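Opinion > Work and Life > Columns

The desk should stay in its own room

I moved to Taswood nine years ago for a job at Cuvow, a company that makes software for hotels. At that time I had an apartment with one room and a half. The half room was the best thing in it. I could put a desk there, close the door in the evening, and the work remained on the other side. I did not think about this as a luxury. I thought that all people who work at home do the same.

Now I visit the homes of my colleagues and I see the laptop on the kitchen table, on the bed, on the arm of the sofa. One colleague has her second screen next to the rice cooker. She told me it is practical, and I believe her, because she can stir a pot while she listens to a meeting. But when we ate dinner there, the screen was lighting up every few minutes with messages, and each time she looked at it. Her children looked at it also.

My opinion is simple and maybe old-fashioned. If you work at home, the work should have a room, even a very small and ugly one. And if the employer saves money on the office, the employer should pay something for this room. 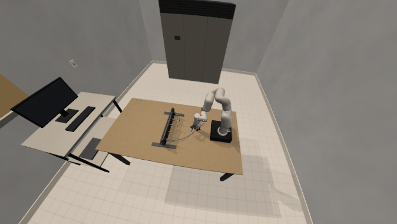

I know the first answer to this, that rooms cost money. It is true. In Taswood an apartment with one more room costs 303 dollars more each month in the building where I live. Cuvow gives us 88 dollars a month for working at home. With this I can pay the internet and a part of the heating. The rest of the room I pay myself, and in exchange the company closed two floors in the center of the city. I am not angry about it, but I would like that we call it by the correct name. We are renting space to our employer, and the price is low.

A friend who works for Dernano has a different arrangement. They receive 200 dollars, and they must send a short letter saying where in the home they work. Some people there find the letter too personal. I understand them. I also would not like to explain my furniture to a manager. Still, the letter made my friend clear out a storage room full of winter tires and old suitcases, and now she finishes at six o'clock. Before, she finished when she was tired.

The second answer is that young people do not need a door, they are used to mixing everything. I have doubts about this. My father repaired watches in our living room in Boonyarit, on a board he put over the dining table. He was very used to it. Every evening he lifted the board with all the small parts on it and carried it to the top of the wardrobe, and we were not allowed to run until he came back. He did this for his whole working life and he complained about it every single time.

Maybe a board is enough, if there is really no room. Something that you can lift and put away. I tried it in November, when my sister stayed with me and slept in my half room. I worked at the kitchen table, and at six I put the laptop and the papers in a box and the box in the closet. It went well for four days. On the fifth I left the box open on a chair - only for one last message - and at ten in the evening I was still sitting there.

In our building we are 171 apartments. There is a laundry room, a bicycle room, and a large room for parties that is used mostly in summer. I have asked the management if a few desks can be put in the party room during the winter months. They replied that they will study the question. I have already offered them my old chair.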